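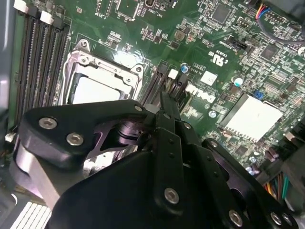 White cover still on the socket, memory slots either side.

Old Dell, open again

2019-10-05

Quick one, I have to be out the door shortly and I promised I'd put something up before the month got away from me.

So the Dell. Those of you who were reading in August will remember the Dell. It came from Griet Van Beek's office when they cleared out the back room, and she asked if I wanted it before it went to the recycling place in Wurdale. Yes. Obviously yes. Then it sat. I moved it twice to vacuum and once to find the cat's ball.

Finally got into it properly. Lid off, tower down on its side, the good screwdriver, a bowl for screws. The bowl matters. Last time I used my shirt pocket and then I washed the shirt.

First thing I do with any used machine is nothing much. Just look at it. Where do the cables run, what's clipped to what, which bits have clearly been messed with before. I like how these Dells are labeled - everything printed in tiny white letters right on the green, so when you've lost your place you can at least read your way back. F_DISP, INT_USB. My homebuilt one has none of that, or it does and I've covered it all up with cable.

Socket covers, while I'm on it. If there's no chip in there, keep the plastic cover on. All the time. Pins in there are so thin you won't feel yourself bend one. I lost a whole board that way, a Skanari one, not even that old, and I never touched the pins, I just set a rag down on them. A rag! Couldn't straighten them, tried with a sewing needle and a magnifying glass for a whole evening and made it worse. So now the cover is the last thing off and the first thing back on, and the spare ones live in a jar.

Cleaning next. Canned air, short bursts, can held upright. Hold the fan still with a finger while you do it. Soft paintbrush for the corners, the kind you'd use for trim, and only ever used for this. Old thermal paste comes off with rubbing alcohol and a coffee filter, which doesn't shed the way paper towel does. Wipe, new bit of filter, wipe again, keep going till the filter comes away clean. It takes more of them than you'd think and I always run out and end up going thru the kitchen drawer for more.

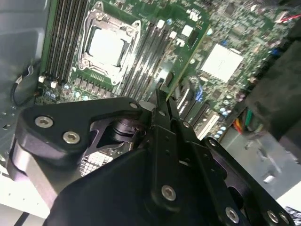
Anyway, the chip itself. Lift it straight up by the edges, put it straight back down, notches lined up, no pushing. If it wants pushing, it's in wrong. Then the frame comes down over it and that does need a bit of a shove, and makes a creak I will never get used to. I've done this plenty and I still hold my breath.

Paste: a small dot in the middle. I know there are people who spread it with a card. I used to be one. Griet spreads it like butter and her machine runs fine, so who knows.

Memory. Push the latches out, stick goes in level, press both ends until they snap up on their own. Match the pairs. If the computer won't start afterward and just beeps at you, take it all out and put one stick back, and try again from there. 9 times out of ten it's one stick that isn't all the way down. I have a page of the Galbraith notebook for beep codes and I still look them up every single time, can't keep them in my head.

Then the wires. My least favorite part, and where I spent the most time. The power ones are stiff and want to go back to whatever shape they were in for years, and the little thin ones for the front panel pull out if you so much as lean near them. What I do now:

Take a photo before unplugging anything. Then another one closer.
Masking tape flag on each plug, number on the flag, same number on paper.
Pull on the plug, never the wire.
Fat cables last when taking out, first when going back in. Or the other way round if the case is tight. Depends.

I ignored my own list for the drive cables and paid for it. Had one running under another where it should've gone over, and nothing would reach. Undid it all. Redid it. 12 minutes of swearing, then tea.
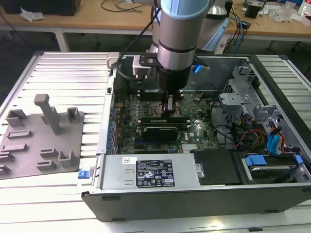 The tower on its side with the panel off, power supply at the front.

I do love the blue bits in these things. Blue latches, blue clips on the drive, blue tab by the power supply. If it's blue, it's meant to be moved. If it's not blue, stop and think. Whoever decided on that deserves a nice lunch. I went thru a case last winter where every clip was the same black as everything around it and I broke two of them just finding out which ones were clips.

The power supply I leave alone, by the way. Blow the dust out of the vents and that's it. Somebody asked in the comments if I open them up. No. Please don't either.

What's it for? Good question. The plan was a machine for my nephew to run Wakudano on, he's been begging, but his mother would like a word with me first. Plan B is it goes in the spare room with the scanner and I finally do the family photos. There are 363 of them in the one box alone and that's the small box.

Still to do: new coin battery (the clock will be way off, they always are by this age), decide about the drive, wipe it either way. Griet says there's nothing on it that matters but I'd rather do it and tell her it's done. Maybe a bigger drive if I find one cheap. Budget for the whole project is whatever's in the change jar, and there's a 5 in there, I checked.

Ok, coat, keys. If anyone has a spare side panel screw for one of these, the thumb kind, let me know. I'm one short and yes I used the bowl.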